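Chapter 6
Perception from the Wrist

6.1 What the controller needs to know

Chapter 5 treated the grasp as a problem in planning. The pose of the object was given, the geometry of the hand was given, and the task was to find a path that ended with both fingers on opposite faces. In this chapter the pose of the object is no longer given. It must be estimated from images, at a rate high enough to be useful to the controller, and with some statement of how far the estimate can be trusted.

A camera fixed to a wall or a stand sees the whole work area, but the hand often blocks its view of the object at the end of the approach. A camera mounted on the wrist has the opposite fault. Its view of the object improves in detail as the distance closes, while less and less of the object fits in the image. Most of the methods in this chapter are attempts to deal with this second case.

We write the object pose in the camera frame as T_co and the camera pose in the hand frame as T_hc. The second is found once, by the calibration procedure of Section 6.3, and is then held constant. The first is estimated anew for each image. Errors in T_hc do not average out over time, and a reader who skips the calibration section will meet its effects in every exercise that follows.

6.2 Partial views

Consider a two-finger hand approaching a colored puzzle cube on a table. At long range the outline of the cube is complete, and its corners can be found by fitting straight lines to the outline and intersecting them. At short range some of those corners have left the image. The top face may also be seen at a low angle, so that its squares are squeezed into narrow bands and a small error in the image becomes a large error in depth.

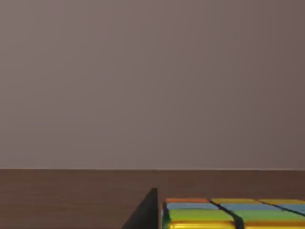
Figure 6.1. Simulated close-range view. One fingertip is visible beside the cube, which extends past the right and bottom borders of the image.

Three kinds of measurement remain usable in such a view. The first is the set of dark gaps between stickers, which lie along two known directions on the face and supply vanishing points. The second is the sticker color, which can link a patch in the current image to the same patch in an earlier one. The third is the fingertip, whose shape is known from the hand model and whose position in the image serves as a check on T_hc.

Color must be used with care. Two neighboring stickers may share a color, and a highlight on a glossy surface can push a pixel outside the range assigned to its class. The labeling method in Section 6.4 therefore returns a probability for each class. The tracker in Section 6.5 combines these values with the pose predicted from joint motion, so that a wrong label on one sticker does not by itself cause the track to be lost.

6.3 Software and data

The worked examples use Pleva, a small library that covers image input, line fitting, and pose tracking. Rendered sequences are supplied in the Prurnex set, which holds 2,000 images with the true pose stored for each. Of these, 400 are reserved for testing and should not be used to set thresholds. The reference code for the tracker was written by Leonie Zaugg and was last revised in July.

Before starting the calibration procedure, confirm that the installed version of Pleva reports all lengths in meters. Older versions used millimeters for the hand model and meters for the camera, and the mismatch raises no error. It shows up as a fingertip drawn far outside the image.

The procedure itself requires a flat target, a set of hand poses that differ in rotation as well as position, and the joint readings recorded with each image. Rotations about a single axis are not sufficient. In that case the component of the camera offset along the axis cannot be recovered, and the solver will return a value for it that depends only on the starting guess.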